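Minutes of the Meeting of the Mission Animation Group
Anier Parish Center, March 30, 2020

The meeting was held by telephone because the center is closed to groups. It began with the Our Father and a short reading from the Acts of the Apostles. After the reading we kept some minutes of silence for the sick of the district and for those who care for them. Nine members took part. Two members sent apologies, and one lost the connection during point 3 and came back at point 4.

1. Minutes of the previous meeting

The minutes were read and accepted with one correction. In the point on the school at Ostum, the word "chapel" must be replaced by "classroom". The roof of the chapel was already repaired last year.

2. The Lenten collection

The collection was made only on the first three Sundays of Lent, before public Masses were stopped. The amount received up to now is 2000 dollars. A family of the parish has promised a further 600 dollars, and this will be added when it arrives. It was asked if the collection should be closed now or kept open until Pentecost. Most of the members preferred to keep it open, as many of the Lenten boxes are still in the homes. The parish office will put a notice on the church door with the bank details, and families who wish can keep their box until the church opens again.

3. News from the mission at Ostum

A letter was received from the sisters at Ostum and it was read in full. They thank the parish for the school books, which reached them in good condition. The dispensary continues to work in the mornings, but the school is closed and the boarders were sent home to their villages. The sisters ask for prayers, and they ask also that the visit planned for the summer be put to another time. The group agreed to this. The two members who had already paid for their tickets will write to the travel company for themselves.

It was suggested to send a part of the collection now and not to wait for the full sum. After discussion, all were in favor of sending 400 dollars immediately for the dispensary. The rest will follow after Pentecost.
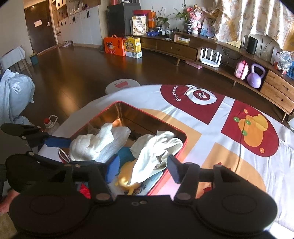
Cloth items in the red-rimmed box

4. Day of prayer for vocations

The program for the day of prayer was already printed with the procession from the church to the Brernico shrine. The procession cannot take place. It was decided to keep the date and to ask each household to pray one decade of the rosary at six in the evening. The text of the meditations will be sent by e-mail, and by post to those who do not use e-mail. The member responsible for the choir asked if one hymn can be recorded by the singers from their homes. Opinions were divided on this, and the question was left to the choir.

5. Parish history booklet

The chapter on the first missionaries who came to Anier is finished. The chapter on the Khattak mission is still missing its dates, and the archive of the diocese does not receive visitors at the moment. The author of the chapter will ask for the dates by letter. It was also noted that the map on the second page shows the river on the wrong side of the mission house. The printer has not begun the work, so there is no cost for this change.

6. Other matters

a) The mission magazine for spring has arrived at the parish office. Copies will remain there until delivery is possible.

b) A member asked that the older parishioners who live alone receive a telephone call each week. The list will be divided among the members, and every one will receive his or her part by e-mail.

c) The key of the meeting room cupboard was not returned after the last meeting. Whoever has it is kindly asked to bring it to the office.

The date of the next meeting will be given by e-mail. The meeting closed with the prayer for the missions and the blessing.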